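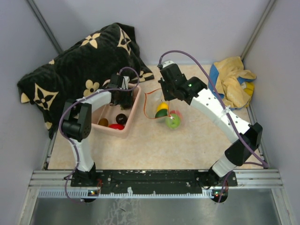 4 min read

Pace of play on the back nine: what we tried in March

If you've played the Jisgate course on a busy morning you'll know the spot. You come off the eighth green feeling pretty good, you walk around the gum trees to the ninth tee, and there are two groups already standing there with their bags down. Then you wait. By the time you hit, your shoulders have gone stiff and you've had long enough to think about the dam on the left.

So for the whole of March we tried something different, and I'm thrilled to say most of you seemed to like it!

The idea came from Aino Laaksonen, who played at Tutgate for years before moving up here. Her old club had a ready golf rule for social rounds that went a good deal further than ours. Whoever is ready hits, on every shot, tee to green, and the honour is forgotten unless you're in a match. You putt out if you can do it without standing on somebody's line. You park your buggy or trolley on the side of the green nearest the next tee (this one alone made a huge difference on the fourteenth, where half of us used to trudge back across the front apron to collect our clubs). And you mark your card at the next tee, never on the green.

We also stretched the gaps between groups from eight minutes to ten. That means fewer tee times before lunch, and I know some of the early crowd were worried about missing out. Rhonda Wong in the pro shop shuffled the booking sheet so that nine-hole players could start from the tenth until 7.30 am, and that soaked up a lot of the demand. Well done, Rhonda, it was a fiddly job and you did it with a smile.

Over the month we had 691 rounds go through, and the average four-ball came in 12 minutes quicker than in February. It doesn't sound like much, but it's the difference between a hot pie and the last sad sausage roll in the warmer. The waits on the ninth tee haven't gone, but they're shorter, and a few groups told me they'd walked straight on without stopping at all. I had that happen to me once and nearly didn't know what to do with myself.

Not everything worked. The drop zone beside the dam was in the wrong place, simple as that. It left a downhill lie to a green that runs away from you, and people were taking three or four goes at it, which slowed things right down again. Nives Grasso and the greens crew have moved it back to the flat bit near the 100 metre marker, where a comfortable wedge will get you home. Please use it! If your ball is wet, it's wet, and no amount of prodding in the reeds with a seven iron is going to bring it back.

We had mixed feelings about leaving the flag in, too. Some of you love it, some of you can't bear the rattle. For now it's up to each group, but do have the chat on the first tee and not over every putt.

A word on newer players, as I've had a couple of emails. Slow play has very little to do with handicap. I went around with Keisha Tillman a fortnight ago, who only took up the game last winter and has a lovely time hitting it all over the place, and we were never once out of position. She has her club out before she gets to the ball, takes one practice swing and goes. I've played with single-figure golfers who take longer to choose a tee. If you're having a shocker on a hole in a Stableford, pick up, enjoy the walk and start fresh on the next.

The changes will stay in place for all social rounds through the cooler months. Club championships and pennant go back to the usual order of play, though the ten-minute gaps will apply there as well. Reiko Nagano is putting together a small card with the local rules on it, including the new drop zone, and you'll be able to pick one up from the counter next to the scorecards. If you've got a thought on the fourteenth crossing - or anything else between the ninth and the clubhouse - pop a note in the box or grab me on the practice green. I'm usually there from 4 pm, working on the three-footers.

See you out there, and please fill your divots!

14 comments | 23 shares

Contact the pro shop | © Jisgate Golf Club | Back to top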